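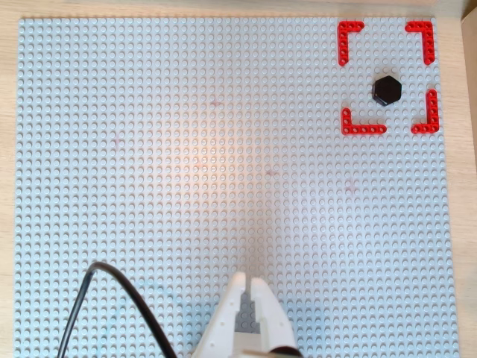
Search the guide
Search

4. Setting up a family account and a private world

A family account lets one adult manage what younger players can do in Allham. You need a computer or tablet with the game already installed, and an email address that you can open while you work through the steps.

4.1 Create the parent account

1. Start Allham and choose Account from the main menu.
2. Select New family account and type in your email address.
3. Open the message from Revent and copy the code into the box. The code runs out after 30 minutes. If it has run out, choose Send again.
4. Choose a password. Do not use one that your child already knows from the tablet or the television.

Note: If you bought the game before version 2, your old sign-in still works. Choose Convert on the Account page and go straight to 4.2.

4.2 Add a player

1. On the Family page, choose Add player.
2. Type a player name. Other people in the same world will see it, so leave out surnames and the name of a school.
3. Set Chat to Off, Family only or Friends.
4. Set Purchases to Ask me or Never.
5. Choose Save. The new player can now sign in with the picture code shown on screen – write it down before you close the page.

4.3 Start a private world

1. Choose Worlds, then New, then Private.
2. Pick a starting map. Pustcombe is the smallest and loads fastest on older machines.
3. Tick the players who may enter. Anyone left unticked will not see the world in their list.
4. Choose Create and wait for the green bar to fill. A small map takes up 80 MB and the largest 595 MB.

Caution: Do not switch off the computer or close the lid while the bar is moving. The world file may be damaged and cannot always be repaired.

4.4 Add-ons

Add-ons change the blocks, creatures and rules in a world. Install them from the Wei library inside the game. Files from other websites are not checked by us.

1. Make a copy of the world first (Worlds, Options, Copy).
2. Open the copy and choose Add-ons.
3. Turn on one add-on, then load the world and walk about for a few minutes.
4. If all is well, repeat for the next one.

If the world will not load, turn off the last add-on you added and try again. If it still fails, delete the copy and go back to the original.

Caution: Deleting a world removes it for every player on the family account.

Section revised 4 June 2019 by Zuleica Aguiar. Backups and moving to a new computer are covered in section 5.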